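List archive Threads Previous Next Search Subscribe Log in

Subject: Re: Hardware words in catalogues, one glossary or several?
Date: 19 May 2019

Dear list members,

I answer to the question from last week, which I quote here in full so that those who receive the digest can follow it.

> Hello all,
>
> I have been asked by a furniture client to "clean" their English
> glossary before the new catalogue. It has grown over many years and
> it contains, for the same small part, sometimes three or four English
> words. A piece which holds a shelf is a bracket, a support, a holder
> and once even a console. The client wants one word for each thing,
> British English, and no exceptions.
>
> My questions are these. Do you force one word for each part, also when
> it sounds strange in some sentences? What do you do with bar, rail,
> slat, strip and profile, which my client uses as if they were all
> the same? And do you write Allen screw, hex screw, socket screw or
> something longer? My instinct is to make the glossary short, but I am
> afraid to throw away words that somebody needs.
>
> Thank you for any experience. I have until the end of the summer.

I have done this work twice, first for Prella (kitchens and wardrobes) and then for Oltis, who make shelving for shops and store rooms. I am not a native speaker and I live far from any English-speaking country, so please take what I write about usage with care. About the method I feel more sure, as I made most of the mistakes already with Prella.

1. One word for each part

My answer is yes for the parts list and no for the running text. When I worked for Prella I promised them one word everywhere, and it gave sentences that no reader could love. A customer who reads "the bracket is brackets with the second bracket" (this was really printed, it was my fault) will not trust the wardrobe either. For Oltis I kept two columns. In the first column stands the official word, which must be used in tables, on labels and in the assembly instructions. In the second column stand the words which are allowed in the advertising pages. A "bracket" may there become a "support", but it may never become a "holder", as Oltis has another product with this name.

The client accepted the two columns only after I had shown them their own old catalogue. It had 320 pages and I marked in yellow only the word "support". They did not need more persuasion.

2. Bar, rail, slat, strip, profile

Here I worked with a simple rule of thumb, and I would be glad if the native speakers correct me.

Bar: solid or at least looks solid, longer than it is wide, and it is named for its shape only. It says nothing about the purpose.

Rail: something hangs on it, slides on it or is guided by it. A bar in a wardrobe on which you hang coats is a rail. The same piece lying in the warehouse is in my glossary still a rail, as it is sold for this purpose.

Slat: thin, flat, and usually there is more than one, laid next to each other with a gap between. I have never found a good example of one slat alone, except when it is a spare part for a bed.

Strip: thinner again, and it often covers something or closes a gap. Lighting people use this word in another sense and you must be careful if your client sells lamps.

Profile: this is the word which gave me most trouble. In my language, and I think in several others on the continent, it is the normal word for a long piece of aluminium with a special cross-section. British readers understand it in a technical catalogue, but a private customer thinks of the side of a face. "Extrusion" is the more usual technical word for the piece that was pressed through a die, and "section" is also seen. For Oltis I used "extrusion" in the trade catalogue and "upright" or "post" in the catalogue for private customers, whenever the piece stands vertically. If it lies horizontally I went back to "bar".

The difference between bar and slat is sometimes only the width. I told Oltis that they should decide it with numbers and not with feeling, but they preferred feeling, and the result was good enough. Please note also the spelling, aluminium with the second i. Their old supplier text had both spellings on one page.

3. Words for the surface

Your message does not ask about surfaces, but you will meet them. "Brushed" is correct for metal with the fine lines in one direction. "Satin" is often used for nearly the same thing and the marketing department likes it more. "Matt" in British spelling has two t's and no e, and for black painted or coated parts it is the usual word. "Polished" should be kept for the surface in which you can see yourself. I found "brushed polished aluminium" five times in the Prella glossary and I never learned what it was.

"Silver" is a colour in a catalogue and not a material, but one customer in Cudum wrote to Prella to ask if the silver screws were real silver. After that we wrote "silver-coloured". It is long and ugly and in the tables it did not fit, so in the tables it became "silver" again.

4. The screws

I wrote "hexagon socket screw" in the first version, which is correct and which the engineers like. The assembly instructions became too long with it. "Allen key" for the tool is understood by everybody in Britain, as far as I could find out, and I kept it for the tool only. For the screw I finally took "socket screw" with the full form given once at the beginning. "Hex screw" I would avoid, since many people think then of a screw with a six-sided head on the outside, for which you need a spanner.

A screw is also not a bolt. I know that there is a definition with and without a nut, and I know that engineers disagree with it. In my glossary a bolt has a nut and a screw has no nut, and the engineers at Oltis signed under this after two months. 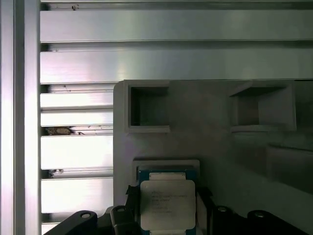

Brushed aluminium: horizontal bars above, narrower slats below.
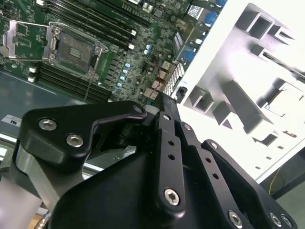 Silver socket screws on black parts, and a bracket.

5. How short should it be?

You write that you want to make the glossary short. I wanted this too. The Oltis glossary had 800 entries when I received it, and I came down to 526, and I was very proud. Then in March of the next year the warehouse asked for their words back. It was not a question of taste. They had labels printed with the old words, and the people who pick the goods from the shelves were looking for a "cross strut" which in my new glossary did not exist any more. Now we have 700 entries and many of them say only "see bar" or "see bracket". I think today this is the right size. A forbidden word must stay in the list so that a person who looks for it can find where to go.

So my advice is, do not delete anything. Mark the old word as old, put the new word next to it, and write the year. If the client insists that the printed version must be thin, you can leave out the old words from the print and keep them in the file.

6. Who decides

This is perhaps the part which I would tell myself if I could begin again. Ask the client in the first week for one person who can say yes. At Prella I had three departments and each of them corrected the other two. The word "drawer front" came back to me four times. At Oltis I had one person from the technical office, and when the sales people complained I could forward the complaint and go on with my work.

Ask also for drawings or samples. I translated "tongue" for half a year before I received a box with the parts, and what they called a tongue was a small plate with two holes. It is now called "fixing plate".

7. Tools

I used a normal spreadsheet and I am not ashamed of it. The columns are: number, official word, allowed words, old words, source language, definition in one sentence, drawing number, date of last change. The definition is the column which everybody leaves empty and you should fill it first. If you cannot write the sentence you do not know yet what the part is.

There is a small printed dictionary of fittings and ironmongery from Farooqui, which I bought second-hand and which is good for older words (escutcheon, ferrule, all kinds of hinges). For aluminium systems it has almost nothing. If somebody on this list knows a better one with British usage, I would like to hear the title.

One question from my side. How do you treat the plural in a parts table? Oltis writes "Bracket, 4 pieces" and I have left it so, but I see in British catalogues also "Brackets (4)" and "4 x bracket". I would prefer the last one, and the technical office asks me if it is correct without the s.

I can send the empty spreadsheet to anybody who writes to me off the list. The filled one belongs to the client.

With kind regards from a rainy Cudum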